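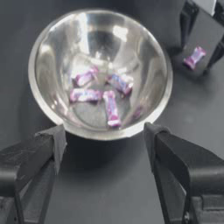

How many nest boxes should go up on a new site in the first season?

Start with two, leave them for a full season, and put up more only if something native moves in. An empty box tells you very little, and a dozen empty boxes tell you the same thing at greater cost.

4. Setting up a box at a Kiltthorpe site

Read section 3 (choosing a tree) before you start. The steps below are for the Odard box, the plain hinged-lid model most landholders are given. The Jin box has a side door and a different bracket, so skip step 6 if you have one of those.

Boxes are handed out freely and photographed a great deal. Whether they do much for threatened species on any given property is another matter. A box stands in for a hollow that took a very long time to form, and it does so poorly in hot weather. If your old trees are still standing, fence them first and come back to this section later.

1. Check the box number stamped under the lid against your site sheet. Write the number down in full, for instance 3708. Do not make up your own labels.

2. Look inside. Remove any packing, staples or loose splinters. The ladder grooves below the entrance should be deep enough to catch a fingernail. If they are smooth, send the box back.

3. Add dry wood shavings to about a hand's depth. Avoid sawdust, which cakes when it gets damp.

4. Choose the side of the trunk that is shaded through the afternoon. Supplier leaflets say any side will do if the box is painted a pale colour. We have not found this convincing.

5. Fix the hanging wire through its length of hose so the wire does not bite into the bark. Leave slack for growth.

6. Seat the back batten against the trunk and close the lid. The lid should drop shut under its own weight. If it sticks, plane the hinge edge and try again.

7. Record the height, the direction the entrance faces and the tree species on the site sheet. "Gum" is not a species.

CAUTION: Two people are needed for any ladder work. Do not work from a ladder in wind or on soft ground. Limbs can drop on still days as well, so look up before you set the ladder.

CAUTION: Never put your hand into an occupied box. Possums bite, and feral bees like these boxes as much as anything does.

Note on spacing. Keep boxes at least 200 metres apart unless your plan says otherwise. Close spacing looks good on a map and mostly provides housing for common brushtails.

Note on paint. Outside surfaces only, water-based, and well aired before hanging. Claims for "thermal" paint should be treated as advertising until somebody shows you a logger reading from inside the box.

4.1 First check

Do the first check in September, early in the morning, using the pole camera. Open the lid only if the camera view is blocked. Enter one of these on the sheet: empty, leaf nest, feathers, bees, pest bird, animal seen, not sure.

"Not sure" is a perfectly good entry. Floarea Pană goes through the sheets for the Kiltthorpe sites, and she would sooner have it than a confident guess. A leaf nest by itself is not proof of a glider, whatever the neighbours have told you.

If you find mynas or starlings, close the lid and ring before removing anything. If you find bees, leave the box alone and mark the tree.

4.2 Sites along Pleso track

Boxes here are checked by Stela Avram under a separate arrangement. Do not open, move or re-hang them, even if one looks crooked. Report a fallen box by number, and leave it where it lies until she has seen it.

For lid repairs and replacement wire, go to section 5.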